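Call for participants: spend an open day being mildly useful to two robot arms

Tusberg Workshop, Drirnby
Open day: April 27, 2022
Unpaid, but see "What you get"

We need 7 people who have never worked with robots and have no particular wish to start.

The Tusberg Workshop opens its doors to the public once a year. Visitors come in, stand behind the tape, watch an arm do something slowly, and ask whether it can make tea. It can't. Last January we ran a trial visit for a local walking club and learned that the visitors who enjoyed it most were the ones we had put to work. So this year we are recruiting some in advance.

What the demonstration is

Two arms, one table, ordinary household things. We don't do backflips. The arms handle white plastic parts, pipe and cloth, the sort of stuff you would find under a sink or over a radiator, and a person guides them through each job. White plastic is harder than it sounds. It shines, it flexes, and one white edge looks much like the next when you are peering at it through a small camera on a wrist. Cloth is worse. Anyone who has tried to fold a fitted sheet will have the right sympathies.

Our running log stands at 3,702 attempts at tabletop jobs of this kind. Of those, 2,011 were marked as good by the person watching. You are welcome to do the subtraction, and several visitors will do it aloud. 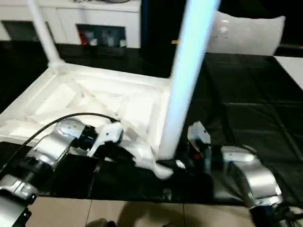
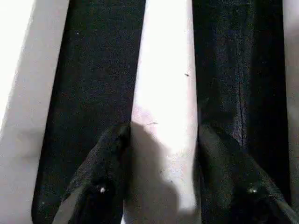
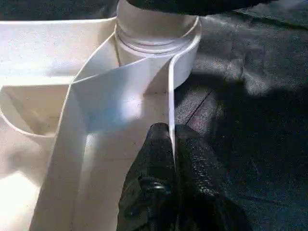
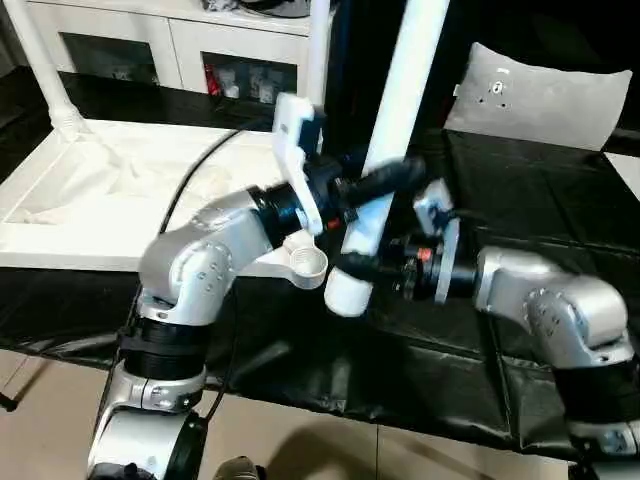
The work at hand: first and last, both arms at the table; second and third, close views of the gripper fingers.

What you would be doing

There are three jobs, and we will ask you to try all of them.

Setter. You put the things back on the table between attempts. There is a card showing where they go. People have strong feelings about this card and you are encouraged to ignore them and follow it.

Guide. You sit in the operator's chair for two short turns and steer the arms yourself, with one of us beside you. Your first turn will go badly. We book two for that reason. Visitors will be watching, and they are generally kind, apart from the under-tens.

Judge. You watch an attempt and mark it good or not good on a paper sheet. There is no box for "nearly". We had a box for "nearly" and everyone ticked it.

In between you will talk to visitors. You don't need to know how anything works. If somebody asks about torque, point at Wichai Chaiyaporn, who runs the demonstration and likes being asked about torque.

Who we want

Adults of any age, any trade, in any state of technical confidence. Last year's trial taught us that hairdressers, bakers and people with toddlers make excellent guides, and that engineers talk through their turn. Engineers may still apply. We will take two at most.

You should be able to stand for half an hour at a stretch, or tell us you would like a stool, in which case you get a stool. You need reasonable eyesight, with glasses if you wear them. Long sleeves must roll up. Lanyards, scarves and dangly bracelets stay in the locker.

You should also be able to put up with boredom. A good attempt takes a while and a bad one takes longer.

The day itself

Be with us by half past eight for the safety talk, which is short and has a quiz at the end of it that no one has yet failed. Doors open at ten. There is a proper lunch break for you and for the arms, which get warm. We close at four and would be glad of help stacking chairs, though this is not one of the three jobs and we can't make you.

Your steering turns will be recorded along with everyone else's and added to the log. The recordings have a number on them and no name. If you would prefer yours left out, say so on the day or write to us afterwards and it will be removed.

What you get

Lunch, with a vegetarian option that is not just the salad. Bus fare from anywhere in Drirnby. A Votex mug, Votex being the firm that pays for our electricity and has a great many mugs. A printed sheet showing your attempts and how they were judged, suitable for framing or for the recycling.

How to apply

Send a few lines to the open day desk, or drop a note in the box at the Yang Street entrance. Tell us what you do all day and the most awkward thing you have ever had to carry up a flight of stairs. We read these with real interest. Please don't send a CV.

If you are picked you will hear from us by phone. If you aren't, come anyway and stand behind the tape. Admission is free and no booking is needed.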